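Home Kitchen Laundry Workshop Storage Contact

Clearing a shared work table

A table that several people use fills up with small things. Tape, knives, cleaner and tissues all get put down where they were last needed, and by the end of the week there is no clear space to work in. The fix is cheap and takes less than an evening.

Start with one open basket. Plastic is best because it can be rinsed in the sink. It should be low enough that you can see what is in it from a chair, and it should live at the far side of the table where elbows won't catch it.

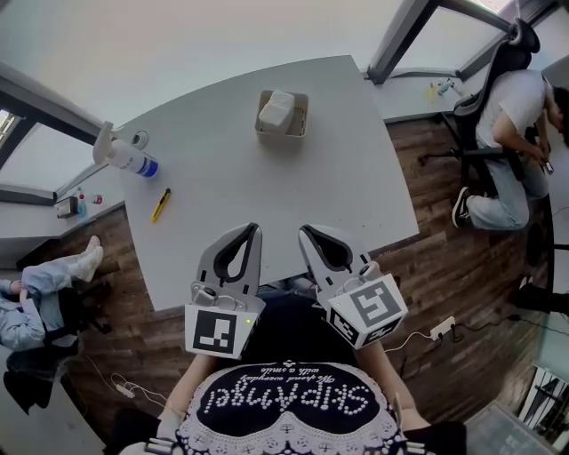

Words: Edgars Juška | Workshop | 2018-11-15

A beige basket with a packet of tissues in it is a fair beginning. The spray bottle, the roll of clear tape and the yellow utility knife are still out on the table, and each needs a proper spot.

Utility knife. Slide the blade right in before you put the knife down, every time, even if you mean to pick it up again in a minute. Don't drop it loose in a basket people reach into without looking. A mug or a short length of pipe glued to a board will hold it upright. Old blades go in a lidded tin marked with texta.

Spray bottle. Stand it up. A trigger bottle left on its side can weep around the collar, and some cleaners will dull a painted or laminated top if they sit. Turn the nozzle to off if it has one.

Clear tape. Fold the last 2 cm under itself so you can find the end. Store the roll flat, away from sawdust, or the edges pick up grit and the tape tears crooked.

Window counters. Narrow counters under windows are handy, and they collect little bottles and boxes for the same reason. Keep glues and anything in a pressure can out of the sun, and check the labels for a storage temperature. I go along ours every 14 days and bin whatever has dried out.

Bags. Put hooks on the wall or under the bench — seven was enough for our room — so bags stay off the work surface and out from under chair wheels.

Wipe the table last, with a damp cloth and then a dry one.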